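**Organizador de bancada Losotora** - ref. 1126

Madeira castanha, veio bem visível no tampo. Gaveta aberta por cima, puxador comprido em preto brilhante. Vai montado, sem ferramentas.

Capacidade: até 222 cápsulas de café ou 600 saquetas de chá, conforme a arrumação. Para quem tem a bancada sempre cheia de coisas (quase toda a gente, pelos emails que recebemos).

## Preço e envio

- Stock: armazém Clestent, sai em 2 dias úteis
- Ilhas: pedir orçamento antes, o portal ainda não calcula bem
- Novas unidades em novembro. Reservas abertas
- Cor clara (linha Mirkari) esgotada, não sabemos quando volta

## Limpeza

Pano húmido, secar logo. Nada de lixívia nem esfregão. Óleo para madeira uma vez por ano chega. Se a gaveta prender, um pouco de cera de vela nas calhas e fica resolvdo.

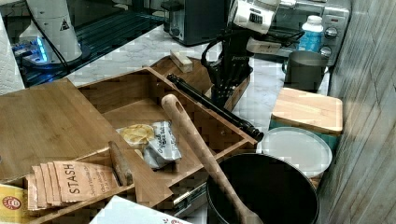 ## Trocas

30 dias, na caixa original. Peças soltas (puxador, parafusos) pedem-se à parte: escrever à Shakuntala Tyagi, apoio ao cliente, com a referência e uma foto da peça. Resposta normalmente no propio dia, até às 17h.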